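Annotating bimanual suturing video for imitation learning: a working procedure

Last revised August 20, 2021
Seul-gi Yeon and Troels Juhl, Haster surgical autonomy group

This page covers the labelling protocol used for the Ferkby suturing set, from raw recordings to training segments. It assumes you have the recordings synchronised with the arm kinematics and have read the notes on hand-eye calibration. The set holds 124 demonstrations, cut into 1778 labelled segments. The policy described in the last section was trained on these segments and nothing else.

1. Prepare the recordings

Export each demonstration at its native rate and discard lead-in time where neither instrument is moving. Resample the kinematics to the video clock and leave the video as it is. Resampling the video smears fast wrist rotations and makes the jaw state hard to read.

Check the offset between streams on at least one jaw closure per demonstration. If the jaw encoder and the video disagree by more than two video steps, return the recording to Jaanus Krūmiņa for re-synchronisation. Do not correct the offset by hand.

2. Define the thread classes

Thread is labelled per strand. We use three classes: active, slack and placed. Active thread is held by an instrument or runs directly to a held needle. Slack thread lies on the tissue with no tension. Placed thread belongs to a stitch that has been tied, including its tails.

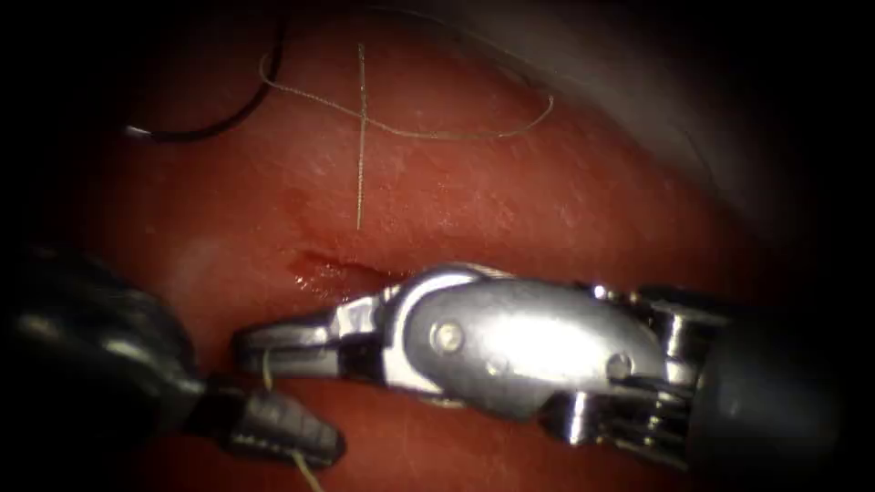

Figure 1. Strand held by the left grasper, labelled active. The loose tan loop on the tissue is labelled slack.

Colour is not a reliable cue for class. Tan and dark suture can both be present, and either may be in any of the three states. Label from contact and shape. Where a strand passes under an instrument and its continuation cannot be traced, end the polyline at the point of occlusion and set the occluded flag. Joining two visible pieces by guesswork was the largest source of disagreement between annotators in the April pass.

Specular highlights on the tissue are short and bright and are sometimes mistaken for thread ends by the automatic proposal tool. Delete these proposals before tracing.

3. Mark the instrument keypoints

Mark four points per instrument: shaft exit, wrist centre, jaw pivot and jaw tip. If the jaws are open, place the tip point on the upper blade. Points hidden by tissue or by the other instrument are entered as missing. Projected kinematics may be displayed as a guide, but cable stretch puts the projection off by up to 42 pixels at full wrist deflection, so do not snap to it.

4. Mark the needle

The needle takes a separate curve of five points, ordered from the jaws to the free tip. The grasp point is the first of these. Record it even when the jaws hide it, provided both blades are visible.
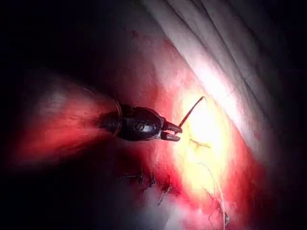 Figure 2. Needle held in the jaws, with dark suture tails standing up along the row of stitches.

Tails from earlier stitches resemble a needle tip in low contrast. Every tail is traced as placed thread before the needle curve is drawn, and a needle curve may not start anywhere except at a pair of jaws. Overexposed tissue behind the needle usually helps, as the needle shows as a dark line against it.

5. Segment and export

Cut at changes of needle possession and at the start and end of each tissue contact. Segments shorter than ten steps are merged with the one that follows. Run the Drurnness validator before export; it rejects crossed point orders and strands without a class.

6. Effect on the policy

So-ying Mok trained the Bae policy twice, once with thread classes and once with a single thread label, for 4000 steps each and with the same seed. With classes, attempts to grasp a placed tail fell clearly. Needle handover did not change. We have not tested either version on a different suture material, and the evaluation covers simple interrupted stitches only.

Corrections to the class definitions should be sent to Kyu-ri Yoo, who maintains the label schema.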